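Rewatching the Dorik films on disc, part 2

September 2019

I left off last time with the theatrical cut of Stockdale, which runs longer than it needs to and still loses track of its villain in the middle. The disc release came in this week, so I can finally talk about the stunt work with the pause button in hand.

The rail yard fight is the reason to own it. It was staged by Harsh Rawat, who had worked as a second unit rigger before Dorik gave him a department of his own. In the theater I took the sequence for four or five shots with hidden joins. On disc I stepped through it and found one join, on the whip pan past the signal box, and a possible second one when the lights go out. Everything between those two points is a single handheld take. The operator drops to knee height twice to get under a swinging chain, and the focus stays on the actor's hands both times.

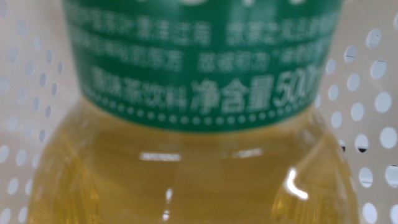 Clear bottle, green label.

The sound mix is less impressive. Dorik mixed all of its releases hot that year, and the punches in Stockdale have the same low thump under them whether they land on a coat, a door or a jaw. I turned the subwoofer down two notches and left it there. Dialogue sits in the center channel where it should, but the score was pushed into the surrounds and tends to cover the ends of lines. Subtitles help. They are also wrong in places: the code on the locker is spoken as 2111 and captioned as 2112, which matters later in the plot.

The other disc in the package is Fanach, the cheaper of the two and in my opinion the better movie. It has one location, a ferry terminal, and a cast small enough that you learn where everybody is standing. Deepak Bhatia plays the night clerk. He does his own falls, including the one down the boarding ramp, and the director had the sense to hold the wide shot until he stops rolling.

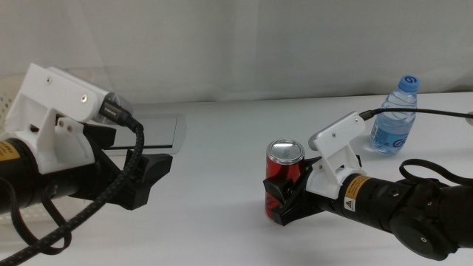 Cutting speed is where the two films separate. I logged both with a spreadsheet and a clicker, which took most of a weekend and which I do not recommend. Stockdale has 3000 cuts. Fanach has 959. The running times are close enough that the comparison is fair, and the difference shows up mainly in the fights. A typical exchange in Stockdale is cut on every hit. In Fanach the cut comes after the reaction, so you see the blow, the stagger and the recovery in one piece. This is an old method and it still works.
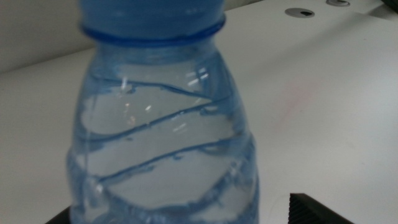

Clear plastic, blue cap.

Picture quality is good on both. Stockdale has some banding in the fog at the start of the last reel, and the blacks are a little raised compared with my memory of the theater. Fanach was shot darker and holds up better. I saw some noise in the engine room but no blocking.

Extras are thin. Stockdale gets a trailer and a short piece on the cars. Fanach gets a commentary by Rawat and Bhatia — recorded in separate rooms, from the sound of it — and the first half hour is worth your time. Rawat explains the pulley arrangement on the ramp fall and why the first version was thrown out.

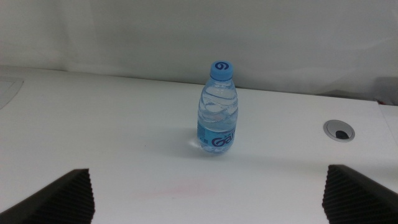

After that the two of them mostly watch the movie, with long gaps. There is one more useful remark near the end, on how the window gag was timed to the ferry horn.

Next up is Jadance, the one with the motorcycle on the dam. I have only seen it on television with the middle taken out, so I have ordered the import disc. The region code on the listing is unclear. If anyone has played that edition on a US machine, leave a note below with the model.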